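4 min read

I have moved house with the same kitchen things three times now, and each time I tell myself the bowls will be thinned out. They never are. In July I unpacked two boxes marked MISC BOWLS in my own handwriting, followed by a third marked BOWLS (OTHER), and had to sit down on the step with a cup of tea.

The trouble is that every bowl has an argument in its favour. The stainless ones are light and you can drop them, which I do. The yellow one has handles, so it gets carried to the couch. The white one is the only one Benedetta D'Amico will eat cereal from when she visits, and she has visited twice in four years.

My sister reckons you need one bowl per person and one for mixing. My sister also owns a salad spinner, so I take her views on cupboard space with a grain of salt.

I did try. I put everything out on the grey marble-look table with the idea that whatever I hadn't reached for by dinner would go to the op shop in Distorham. By mid-afternoon the table had also attracted a mug, a jar, a bottle and a piece of cutlery, and I'd lost track of what was on trial. 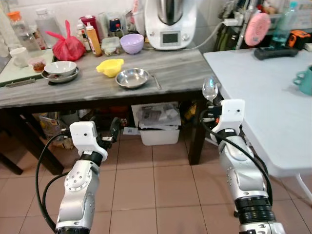
The grey table, yellow bowl still in contention.

Final tally for the op shop: one colander with a leg missing and a gravy boat I'd forgotten was mine. The gravy boat cost 300 cents at a fete, if you want to feel the full weight of the sacrifice.

Spoons are next. I've opened the drawer and closed it again.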